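Skatura Robotics
April 2025

1/ A thread on how our hand-held grippers spent most of a month teaching a robot to crush cups. Get a cuppa. Use a mug, for reasons that will become clear.

2/ Background for the people who followed me for the sourdough. I work on a household tidying robot called Medve. It learns by copying. People go through ordinary rooms with a hand-held gripper, pick things up, put them somewhere sensible, and Medve studies the recordings afterwards and has a go itself.

3/ It had been going well. Suspiciously well, if you've worked in this field for longer than a fortnight. Medve could do socks. Medve could do a TV remote. Medve could do a banana, and return it in a state you'd still call a banana.

4/ Then came the Tuesday of the cup. Medve approached a plastic tumbler on the test bench, lined up beautifully, closed its fingers, and kept closing them. There was a noise like someone standing on a Christmas beetle.

5/ We put it down to a dodgy tumbler. We had a drawer full of tumblers, so we got another one out. Then we had a drawer with two fewer tumblers in it.

6/ By smoko we'd lost 14. I'd like to say we stopped at a number that reflected scientific curiosity. We stopped because the drawer was empty and I'd started looking at my own keep cup.

7/ Safety bit, and I'm being serious for one whole post. Broken hard plastic is sharp, and it travels. One piece went over the bench guard and landed by the kettle. Everyone had glasses on. The guard is now taller. If your guard was sized for "the arm might swing", go and have a think about "the thing in the arm might burst".

8/ First suspect: the force limit. Medve is meant to stop squeezing once the motor current hits a ceiling. We checked the ceiling. It was where we'd left it, feeling unappreciated. For a sock it's fine. For a thin-walled cup it's well past the point of no return, so the limit was never what had been saving the cups.

9/ What had been saving the cups was Medve copying how far people close the gripper. The limit was only the backstop. So the question turned into: who's been showing it to close that far?

10/ Nobody, was the answer from everyone on the team, all at once, in the tone of kids standing next to a broken window.

11/ So I watched recordings. The set had 2,951 pick-ups in it. I did not watch them all, whatever I told my manager. I watched every one tagged "cup", and a good few tagged "cup" that were a sock.

12/ They looked lovely. That was the worst part. Beds, benches, couches, clutter everywhere, the way people live, and a cup being picked up by someone with a perfectly reasonable amount of respect for it. 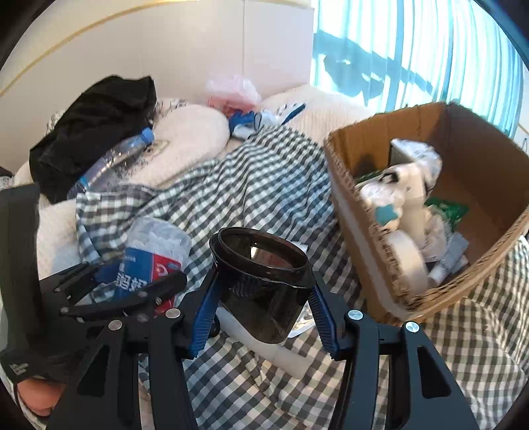 13/ THE BIT WHERE I FEEL SILLY

Take that one, the dark see-through cup over the checked duvet. Blue ridged pads either side of it, cup still round. I must have looked at it a dozen times muttering "there is nothing wrong with you".

14/ And there wasn't. The video was fine. What was wrong was the number stored next to the video. Each recording carries a finger opening, in millimetres, and for a whole batch of them the number was 6 mm smaller than the real gap between the pads.

15/ So the picture says "gently hold this cup" and the number says "hold a slightly smaller cup that is somewhere inside this cup". Medve, a conscientious student, went looking for the smaller cup.

16/ Why six? We'd swapped the gripping pads. The old ones were thin. The new ones are thicker, with ridges, and they hold slippery things far better. The opening is worked out from the angle of the linkages, and that sum still had the thin pads in it. I'd love to blame someone. I wrote the sum.

17/ Hang on, you say, thicker pads in the recordings, wouldn't that make the numbers too BIG? Well spotted, and yes, it would have. Except I'd also "corrected" for the new pads, in a different file, and subtracted the change on each side twice over. Two mistakes that ought to have met in the middle and shaken hands. Mine overshot and kept walking.

18/ Why did the socks survive? You can squeeze a sock six millimetres too hard all day and it will not file a complaint. The banana had been recorded before the swap. We'd been testing on things that couldn't tell us we were wrong.

19/ THE FIX

One file now knows how thick the pads are. One. Everything else has to ask it. I've put a comment at the top in capitals, which is how you can tell an engineer has been hurt.

20/ Every recording session now starts with the gripper closing on a metal block of known width. If the stored number and the block disagree, the session won't start. It takes almost 20 seconds and has already been described to me as "a lot of faff".

21/ The force ceiling also depends on the object now. Unsure what it is? Medve gets the low one. It drops more things as a result. I'll take a dropped cup over one in orbit.

22/ We re-did the numbers on the affected recordings and trained it again. First go at a tumbler, it picked the thing up, carried it across the bench and put it down on its side in the sink. Not a mark on it. Someone clapped. It might have been me.

23/ Still to sort: the Zurna arm in the other lab uses a copy of my old sum. I've asked them to check. They've replied that theirs only handles towels, so it's all good. I have read them post 18 aloud.

24/ Also, the Amow demo in July was going to be wine glasses. It is now going to be enamel mugs.

25/ For everyone asking in the replies: yes, the bits were recycled, and no, you can't have the slow-mo. My manager follows this account and still thinks it was four tumblers.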